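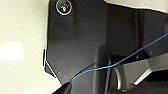
Patching a nail hole in a painted wall

Print this page | E-mail this page

I love this job! Press a little filler into the hole with a putty knife, leave it slightly proud, and go do something else for 25 minutes (longer in July, when my place gets muggy). Sand lightly, wipe off the dust, then dab on paint with a scrap of sponge – a brush leaves streaks.

12 comments | 13 shares

Related:
Fixing a sticky door
Cleaning paint rollers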